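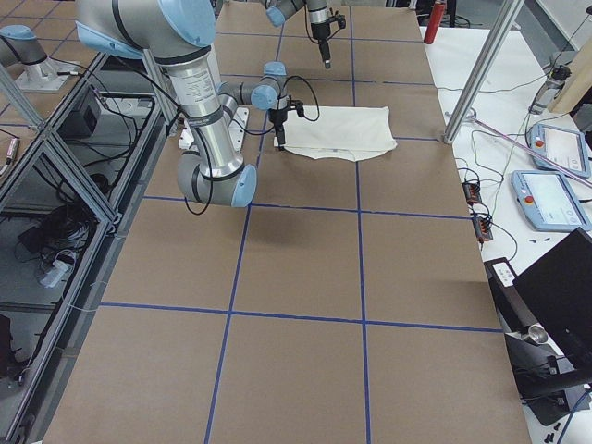

I came to folding late in life, and I blame the dryer. For years my clean clothes lived in a heap on the chair, and I dressed from the top down like some sort of archaeologist. Then in February I moved to Hurnside, into a place with two drawers, and the heap had nowhere to go. So I learned. The first thing that helped was a big flat surface, and the second was lines on it. Blue tape over brown paper makes a grid you can square a cloth against, and even a plain white one folded in there starts to look like it belongs on a store shelf (mine still have that rumpled layer sneaking out underneath, and I've made my peace with it). I gave it 15 minutes an evening and got weirdly into it!

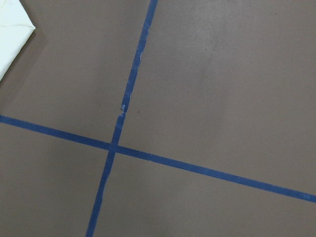 What kind of tape should you use on a table you care about? Painter's tape, the low-tack sort, and try a short piece in a corner before you run it the whole length.

Once your lines are down, start with the flat stuff. Dish towels, napkins, pillowcases — anything with four corners and no opinions. I did almost nothing else for the first 6 days. Shirts came after that, and shirts are where I nearly quit, what with the sleeves.
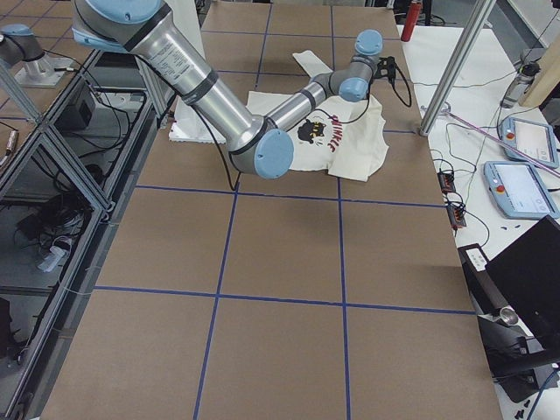
My trick now is to lay the shirt face down, smooth it from the collar toward the hem, and bring each side in to the middle before I even think about folding up. Sleeves go back over themselves. If there's a print on the front, it ends up on the outside of the finished bundle, so I can find the one I want without digging. Jeans I just fold in half and stack, and the fitted sheets are still in a ball.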